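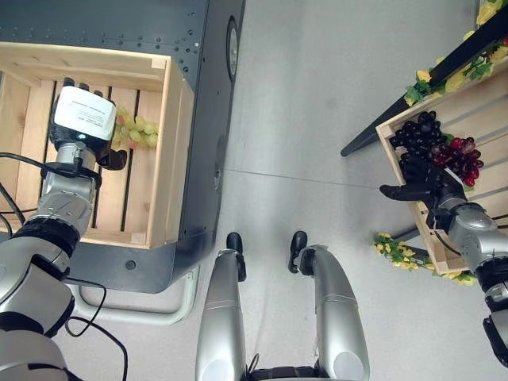
Green grapes in the cart crate, second crate on the black stand at right.

Ticket 995 - grapes, crates and the black stand
Site: Ristville shop floor
Opened: September 6, 2021
Priority: 3
Status: open

Problem as reported: grapes keep sliding to the low edge of the display crate. By lunchtime the front bunch is squashed and there's juice on the rail. Also stems snagging in the gaps between slats, berries left behind every time a bunch gets lifted out.

Been going on since August, when the Clilow stand came in. Flat table before that, no bother at all.

Log

First look. Crate sits tilted on the stand, which is how the stand is meant to be. Fine for apples. Grapes just creep. Nothing wrong with the crate itself, no cracked boards, no nails up. Pushed it fully back on the rails, still creeps.

Tried a sheet of brown paper on the slats. Bad idea - slid down with the fruit on top. Binned it.

Tried the non-slip mat from the veg side (Ketilsson, the thin kind with holes). Better. Didn't fit tho, too wide, had to fold one edge under and then the crate looked lumpy from the front. Needs cutting down. Scissors in the drawer are useless on it, used the box knife.

Checked the cart crate for the same fault. Light pine, slatted bottom, same sort of gaps. Cart's level so nothing slides, but the snagging is just as bad. So two seperate problems:

1. tilt - display crate only
2. gaps - both crates

Snagging: happens when the bunch goes down stalk first. The stalk end drops in a gap, then it catches on the way out and you lose berries. Laid a few bunches on their sides with the stalk uppermost, lifted them by the stalk, came away clean. Pale green ones are the worst for dropping, very ripe this lot.
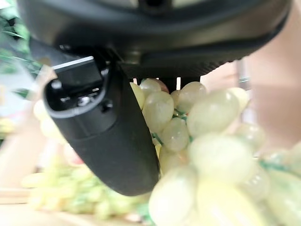
Reply from Drorkudetti stores: We had the same complaint on pears. Don't put the mat straight on the slats, put card down first or it sags into the gaps and you're back where you started. Also are you filling to the rim? On a tilted crate 4 bunches across the bottom is plenty, one layer only.

Ok, was filling to the rim, yes. Card ordered, pack of 50, overkill but that's the size it comes in. Cut one down to the inside of the crate, a finger short at each side so air still gets up. Mat on top, one layer of bunches, biggest at the bottom edge against the board.

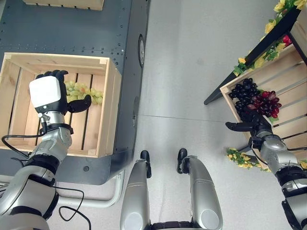
Left it the whole afternoon. Front row moved a bit, nothing squashed, rail clean at closing. Two stray berries on the mat and that was it.

Card goes soft if the fruit's gone out damp - had to change it once already. Let bunches dry off in the cart crate before they go across. Wipe the mat every evening, it gets sticky quick.

Still to do:
- card and mat for the cart crate as well
- ask Clilow if the stand does a shallower setting, can't find one
- move the spare mat off the veg shelf, people keep taking it
- note on the stand: one layer, stalks up

Leaving open untill Clilow get back to me. Dropping priority to 4.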